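Block Printing on Table Linen: What We Learned from a Semester of Leaves, Berries and Bad Registration

Textile Studies project report
Group members: Lenka Šimek, Oluwaseun Onyeka, Igor Doležal
Advisor: Kirsty Purves

1. Where the project came from

Our group wanted to know why so many printed tablecloths look the same. Once you start looking, you see it everywhere: a sprig of leaves, a cluster of berries, a bit of space, then the sprig again. Lenka's grandmother had a whole drawer of them. Igor's family had the oilcloth kind in the kitchen. We had all eaten thousands of meals on top of repeating plants and never once asked how the repeat was made or where one tile of the pattern ended and the next began.

So that became the project. We would learn how a repeat works, carve our own blocks, print on cotton, and find out how hard it is to get an even all-over pattern by hand. The answer to the last part is: very hard, and also the most fun any of us has had in a class.

2. Background reading

There are a few basic ways to repeat a motif. The simplest is the straight repeat (also called a block repeat), where every tile sits directly beside and directly below its neighbor, like bathroom tile. The half-drop moves every other column down by half a tile. The brick repeat does the same thing sideways, shifting every other row. There are fancier ones, such as the ogee and the scallop, but we decided early on to leave those alone.

The half-drop is a favorite for plant patterns because it hides the grid. With a straight repeat, your eye finds the rows almost right away, and any gap between motifs lines up into a stripe. Kirsty calls these stripes "alleys" and she can spot one from across the room. After a few weeks we could too, and now none of us can sit in a waiting room without checking the curtains.

We also read about spacing and color. Small warm accents on a cool ground, like orange or red dots among green leaves, pull the eye around the cloth, so where you put the dots matters more than where you put the leaves. If all the berries sit in the same corner of the tile, the finished cloth seems to lean.

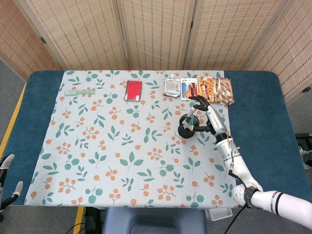
Scale came up a lot as well. A motif that looks great on a sheet of paper can look busy once there is a whole cloth of it, and then dishes go on top. Oluwaseun made paper mock-ups at 2 sizes, photocopied them, taped the sheets together and ate lunch on them for a week. The smaller one won easily. With the bigger sprig, a dinner plate covered most of one motif and left odd bits of stem poking out around the rim.

3. Method

We carved our blocks from soft linoleum mounted on scrap wood. The set came to 4 blocks in the end: a leaf sprig, a mirrored leaf sprig, a berry cluster and a single filler leaf for covering gaps. Lenka did most of the fine carving because she has the steadiest hands. Igor carved the filler leaf and would like it noted that it was the only block that never had to be redone.

The ink was a water-based fabric ink called Murín, in green and orange, thinned with the clear base from the same line. We also tried a thicker ink, Vevus, on the berry block. It gave a lovely solid dot but dried on the block between prints during the warm days at the end of August, so we went back to Murín for everything.

The fabric was plain cotton sheeting, washed first with no softener, dried and ironed. We skipped the prewash on our very first sample and it shrank enough after the first laundering that the straight rows turned wavy. Please wash your fabric.

For printing we put a folded blanket under the cloth. This was the best tip we got all term. It came from Kazimír Říha, who prints scarves in his garage and let us spend a whole Monday there getting in his way. A bit of give under the fabric lets the block sink in evenly, so you don't get pale patches in the middle of the leaves. On a bare hard surface ours came out blotchy every time.

We marked the grid with chalk and a long ruler, printed all the sprigs first, then the mirrored sprigs, then let everything dry overnight before adding berries.

4. Results

By the end we had made up to 200 impressions on the largest cloth, depending on whether you count the filler leaves we snuck in to cover mistakes. We finished three cloths and a pile of samples.

Cloth A (straight repeat): The cleanest printing and the least interesting cloth. The alleys were obvious as soon as it was laid flat.

Cloth B (half-drop): By far the favorite. The chalk marking took twice as long and we printed one column in the wrong place, but once the berries were on you had to hunt for the error. Oluwaseun still can't find it.

Cloth C (half-drop with mirrored sprigs): We expected this to be the winner. The mirroring made pairs of leaves that faced each other, and people kept seeing butterflies. Once someone says butterflies, you are stuck with butterflies.

We asked 21 classmates to choose the one they would put on their own table. Cloth B got the most votes. Cloth A did better than we thought, and a couple of people said they liked it for being tidy.

5. Wash test

Each sample was heat set with a dry iron and then washed warm with ordinary laundry soap (we used Clarkar because it was in the cupboard). The green held up really well. The orange faded a little on the samples where we had rushed the ironing, and hardly at all on the ones Igor ironed slowly with a pressing cloth. We would like to repeat this with a proper control, as we did not keep good notes on how long each sample was ironed.

6. What we would do differently

Chalk rubs off if you lean on it, and all three of us leaned on it. A water-soluble pen would be better. We would also cut a notch in the edge of every block to line up with the grid, which Kazimír told us to do on day one and we somehow ignored until Cloth B.

We would mix all the ink at once. Our second batch of green came out a shade bluer, and you can see the join on Cloth A if the light is coming from the side.

Next term Lenka wants to try a scallop repeat, and Igor wants to do table runners, where you only have to worry about one direction. There is some leftover cotton in the Diser box on the top shelf if another group would like it. It has already been washed.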